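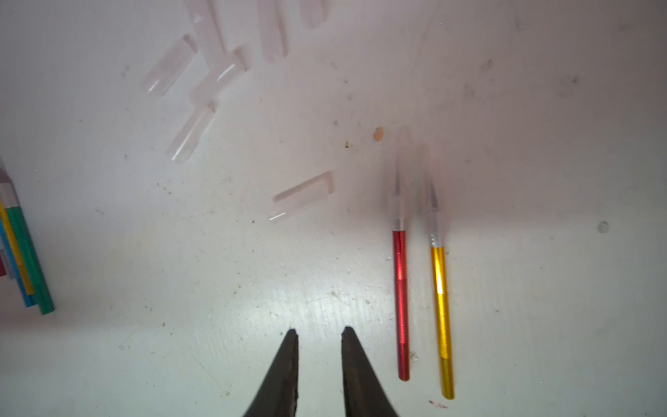 红杆和金杆两把小刻刀，刀套散在一边，夹爪还张着。

我对刻刀这种东西一直有点发怵，做模型那几年没少划到手。所以Tramanitz工作室问我想不想去试两款夹爪，题目是给刻刀套刀套，我嘴上答应得飞快，心里想的是：总算轮到别人的手指头了！

要比的两款，一款是Volumska的窄指，一款是Dukitora的宽指。规矩很简单，一款夹爪跑241次，抓刀套、对准、推到底，中间我可以随便调参数，但不许伸手帮忙。控制器统一用Fodor，免得两家互相赖账。

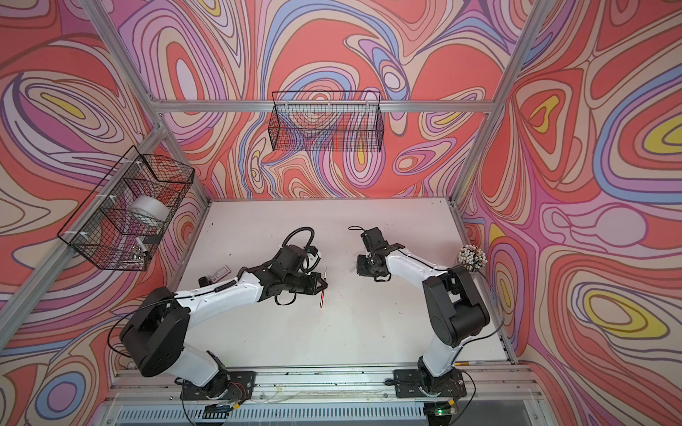 双臂工位，后墙和侧墙都是漩涡花纹。

先说手感（我是用遥操作手柄跑的前半程）。窄指特别灵，灵得有点神经质，我手腕稍微一抖，那边指尖就跟着抖。宽指稳当得多，夹住以后心里踏实，可是一到要从一堆刀套里单挑一个，它就常常连旁边那个一起拱走，我在屏幕前急得直拍大腿。后来我把闭合速度调慢，又把接近角度压低了一点，总算像样了。

还有一件事我以前没想过：刀套是半透明的，桌面是白的，腕部相机看过去，边缘经常糊成一片。我调了3回曝光，第二回最离谱，刀套干脆在画面里消失了，只剩一点高光。朋友们，买相机的时候别光看分辨率，拿你最难看清的那个零件去试！

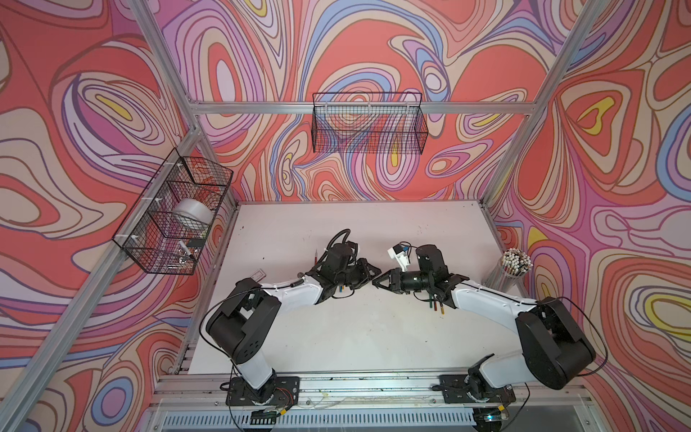 夹力这一项，我原本打算随便测测，结果在上面耗的时间最长。刀套软，夹紧了会变形，夹松了推到一半就打滑，参数只能一点一点地磨。换成彩色的笔又是另一种脾气，像左臂夹爪里那一小把，蓝的绿的橙的笔尖从下面露出来，一捏就是好几支，受力的早就不是一个点了。我的笨办法是从低夹力往上加，加到不滑就停，再多一格都不要。窄指在这里吃亏，接触面小，成把的东西容易在指间转起来；宽指倒是扬眉吐气了一回。

线缆也得提一句。两条臂面对面干活，腕上的线要留够弯曲的余量，又不能长到去扫桌面。我第一次装的时候留短了，手腕转到头就扯着，只好拆了重来，晚饭都没赶上。

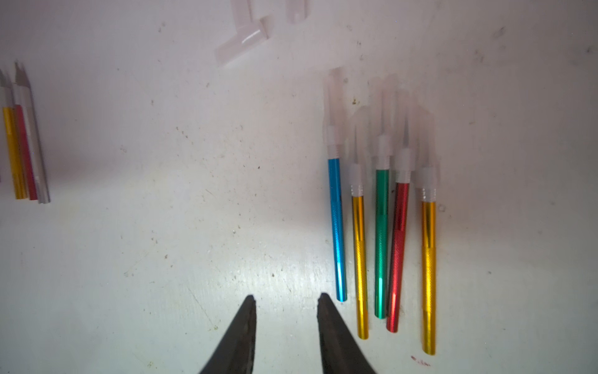
选购与上手

要是你主要摆弄刻刀、刀套这类细长的小件，我会选Volumska的窄指，前提是你有耐心调速度。它挑单件真的准，几把刀挨着放，指尖也伸得进缝里去。东西杂、尺寸大小不一，就选Dukitora，省心。

Fodor控制器我给好评，换夹爪以后不用重写程序，改一页参数就能接着跑。缺点是菜单藏得深，找夹力上限我翻了半天。另外建议给指尖贴一层薄胶垫，Tramanitz那边的习惯是跑满500次就换新的，我觉得还可以更勤快一点。

至于我自己，回家以后把抽屉里那几把旧刻刀全翻了出来，有两把的刀套早不知道丢到哪里去了，正打算周末去配。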